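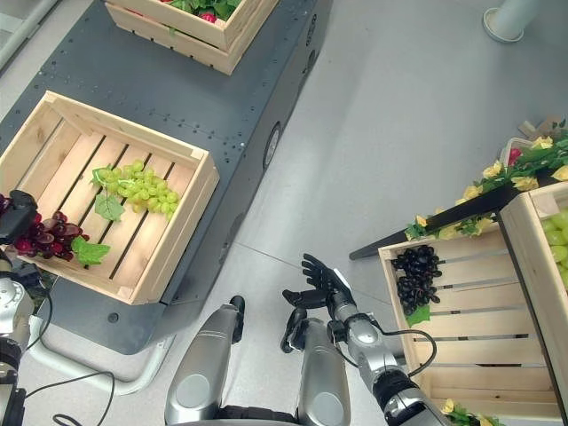
Figure 4. Artificial grapes and slatted crates, cart and floor display.

4. Dressing the Crates

Perkusura market display set, set-up guide. Text by Fiorella Zanetti. Revised 30 May 2019.

Read this section before you open the fruit bags. The carton promises a full market stand "in minutes." Allow most of a morning the first time.

4.1 Before you start

Finish the floor display (Section 3) first. Check that the crates lean back on it and stay there when you push down on the front edge. If one slides, go back to Section 3. Adding fruit won't weigh it down, whatever the dealer told you. Artificial grapes weigh next to nothing.

4.2 Placing the grapes

1. Take the bunches out of their bags and shake them. Pull the leaves flat.

2. Sort by color: green, dark red, dark purple. Red and purple look alike under warm bulbs, so do this by a window.

3. Lay one bunch in the crate with its leaf showing. A single bunch leaves the bottom slats and the dark gaps between them in plain sight. If that bothers you, line the crate with brown paper. The Cokurar liner sold for the purpose is brown paper at a higher price.

4. For the draped look, hang a bunch over the front edge with at least half of it resting inside. Let go and wait a moment before you trust it.

5. Use the large green grapes to fill a whole crate. They look odd mixed with the smaller bunches.

6. Put leafy produce in a crate by itself.

CAUTION: Do not lift a crate by the slats. Hold it from underneath.

CAUTION: Not food. Keep the grapes away from small children, who will not read this.

4.3 Flowers on the rail

1. Start at one end of the black rail and work along it with the yellow flowers and green leaves.

2. Tie every stem. The clips in the Jerden accessory pack are said to hold on any rail. We went back to garden wire.

3. Add red flowers last, and only a few.

4.4 Cleaning

Wipe the grapes with a damp cloth. The "dust-free" finish collects dust like any other. Brush the crates dry and do not soak the pine.

NOTE: Spare bunches are order number 189. Number 997 is the old style and has a shorter stem.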